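Zivavitz Frosted Privacy Film, 27-inch roll: six months on a shop door and a restroom window

I manage a two-unit retail building in Pridville, and last January I had to do something about the glass on the street side. The rear restroom has a low window onto the parking lot, and the side door of the tenant's unit is a full pane that anyone waiting for the bus can see through. Replacing both with obscured glass was quoted at $310 before labor. The Zivavitz film cost $68 for a roll that covered both with some left over.

The roll comes in a cardboard tube with a plastic squeegee, a small knife and a folded sheet of instructions. The squeegee is fine. The knife is not worth using. It dragged on the first cut and left a ragged edge I had to trim again, so buy a pack of snap-off blades before you start.

Installation is the usual wet method. Clean the glass, scrape off any paint specks, spray it with water and a few drops of dish soap, peel the liner, and set the film while everything is still wet. Two people make it a lot easier on anything taller than a couple of feet. Olga Ojeda, who rents the front unit, held the top corners for the door while I worked the water out from the middle. The restroom window I did alone in under an hour.

Cut the film slightly large and trim it in place. Leave a thin gap at the edges, as the sheet tells you to. I ran it tight against the gasket on one side of the door and that side lifted within a week. I trimmed it back and it has stayed down.

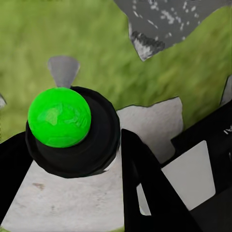

Privacy is good in daylight. From the sidewalk you get shapes and light and no detail. At night with the lights on, a person standing close to the glass still shows as an outline, and for the restroom I ended up adding a short blind. The packaging says "full privacy day and night," and I would not go that far.

The frost is even, with no visible pattern, and it lets in plenty of light. Olga had been worried the back of her shop would go dim and she has not had to turn on any extra lamps. There is a faint seam where I joined two pieces on the door. You notice it from inside if you look for it.

Cleaning is where you need some care. A soft cloth and soapy water work. The window cleaner who does the block, Jeptoo Mohamedi, used a scrub pad the first time and left a patch of fine scratches near the handle. They don't show from the street. I have since taped a note inside the door frame.

I also tried the cheaper Zandau film on a storage room window. It is thinner, creases if you look away from it, and has a slight blue cast. It is fine for a room where looks don't matter.

The Zivavitz film is not a security product and won't hold broken glass together. If that is what you need, pay for a proper safety film and have it fitted. For plain privacy on flat glass I would buy it again. Check with your window supplier first if you have double glazing.

Four stars out of five. I took one off for the knife and the nighttime claim.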